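Why Does Bread Go Hard When You Leave It Out?

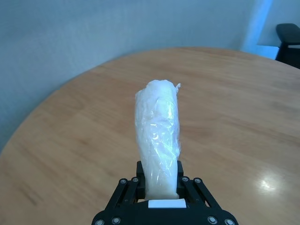

Something white, wrapped up in crinkly clear plastic.

Hi, it's Suha again! I run the Saturday-style cooking club at the Clikdale library (we meet on all sorts of days now, so I should really stop calling it that), and last time Grigoris asked me a great question. He's eight. He'd left half a roll on his desk overnight, and in the morning it was like a rock. "Where did the soft go?" he said.

Well, I thought I knew. It dried out, right? Some of it did. Water slips out of bread into the air, and the crust gets tough. But there's a second thing going on, and it's sneaky — bread can get firm even when it's wrapped up and hardly loses any water at all!

It's all to do with starch. Flour is full of tiny grains of it. When dough gets hot in the oven, the starch soaks up water, swells, and goes soft and floppy. Think of cooked spaghetti, all loose and tangled. As the bread cools, and for days after that, the starch slowly lines itself up again into neat, stiff little patterns. Stiff starch makes stiff bread. Grown-ups call this "going stale."

Now for the part I love. You can undo some of it! Warm a stale slice in the toaster and the starch loosens up again. It won't stay that way for long, so eat it while it's warm.

What about the fridge? I kept my bread in there for years, and it was a mistake. Starch stiffens faster in the cold of a fridge. A freezer is so cold that the whole business almost stops, so that's a good spot for bread you want to save.

Try it at home

You need 2 slices from the same loaf and 2 bags that close. Bag each slice. Put one in the fridge and one on the kitchen counter. Leave them until tomorrow, then give each one a gentle squish. Which one bends more? Write it down, and draw it if you like drawing.

If you ever see fuzzy spots, green or white or any color, that's mold. Don't sniff it, don't taste it, and tell a grown-up.

Next time: why onions make us cry. Vasiliki picked that one!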